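Groltavmont Center for Hearing and Aging
Call for Participants: Listening and Daily Conversation Study

The Groltavmont Center for Hearing and Aging invites adults living in Norneck, Banbridge and the surrounding towns to take part in a study of how people follow conversation in noisy places. Enrollment opens in October and will continue until all places have been filled.

Purpose of the study

Many adults notice that speech becomes harder to follow in restaurants, family gatherings and waiting rooms well before they have trouble hearing in a quiet room. Standard hearing tests are carried out in silence and do not always capture this difficulty. The Listening and Daily Conversation Study will compare the results of standard tests with participants' own accounts of their daily listening, recorded over several weeks. The findings will be used to prepare better questions for family doctors and hearing clinics to ask at routine visits.

The study is led by Wael Ezzat, Senior Research Fellow, and is supported by the Tawfik Fund for Community Health. The Center is seeking 280 participants in total.

Who may take part

You may be eligible if you:

are 50 years of age or older
speak English as your first language or have used it daily for most of your adult life
are able to travel to the Center in Norneck for two visits
have a telephone on which you can receive calls or text messages

You do not need to have a hearing problem. The study requires participants with good hearing as well as those with mild or moderate hearing loss. Persons who use hearing aids may apply, provided that they have worn the same aids for at least six months.

Who may not take part

We are unable to enroll persons who have a cochlear implant, who have had ear surgery within the past year, or who are currently enrolled in another hearing study. Persons receiving treatment for sudden hearing loss should speak with their physician and may apply once that treatment has ended. Employees of the Center and members of their households are not eligible.

What participation involves

Participants attend a first visit lasting two and a half hours, including a rest break. A member of the study staff will review the consent form with you, examine your ears and carry out a standard hearing test. You will then complete a set of listening tasks in which short sentences are played over background talk at different levels. Responses are given by voice or by hand, according to the task, and practice is provided before each one.
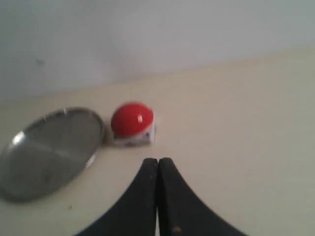

In the four weeks following the first visit, participants keep a listening diary. You will receive a short message twice a day, at times agreed upon with you in advance, asking where you are, whether you are talking with anyone and how much effort it takes to follow what is said. Each entry takes two to three minutes. Those who prefer to keep the diary on paper may request a printed booklet when they schedule their first visit.

The second visit lasts 90 minutes. The listening tasks are repeated, and a staff member conducts an interview concerning your diary entries. The interview is audio recorded with your permission. You may decline the recording and still complete the study.

Payment and travel

Participants receive $19 for each hour spent at the Center, together with a single payment of $50 on return of a diary that is at least three-quarters complete. Payment for visits is made by check and is mailed within three weeks. Parking is free in the lot behind the Center, and the Banbridge bus stops at the main entrance. Participants who cannot drive or use the bus may ask the study office to arrange transportation at no charge.

A companion may accompany you to either visit and may remain in the waiting area. We are not able to provide child care.

Risks and benefits

The sounds used in the study are kept within safe levels. Some participants may find the listening tasks tiring, and you may ask for additional breaks at any point. There is no direct medical benefit from taking part. If your hearing test shows a result that should be followed up, you will be told at the visit and given a written copy to take to your doctor. The Center does not sell or recommend particular hearing aids.

Privacy

Your name and contact details are stored separately from your test results and diary entries. Reports arising from the study will not identify any participant. Audio recordings are erased once they have been transcribed and checked. With your written agreement, your results may be added to the Center's long-term listening register, which holds records from over 1000 adults. Joining the register is optional and has no effect on your place in the study.

Taking part is entirely voluntary. You may withdraw at any time without giving a reason, and you will be paid for the hours you have completed.

How to apply

Applicants should complete the short interest form available at the Center's front desk, at the Norneck and Banbridge public libraries, or by mail from the study office. The form asks for your age, your preferred contact method and brief details of any hearing treatment. Please do not include medical records.

A member of staff will telephone you to confirm your eligibility and answer your questions. This call takes 15 minutes. Applicants who have difficulty using the telephone should mark the appropriate box on the form, and the call will be replaced by letter, text message or an in-person appointment.

Visits are offered on weekdays between 9 a.m. and 6 p.m., with a limited number of evening appointments for those who work during the day. Applications are considered in the order in which they are received. If enrollment in your age group is full, you will be notified in writing and may ask to be placed on the waiting list.

Questions about the study may be addressed to Wael Ezzat, Listening and Daily Conversation Study, Groltavmont Center for Hearing and Aging, Norneck. Questions about your rights as a research participant should be sent to the Office of Research Review at the same address. Large-print copies of this notice and of the consent form are available on request.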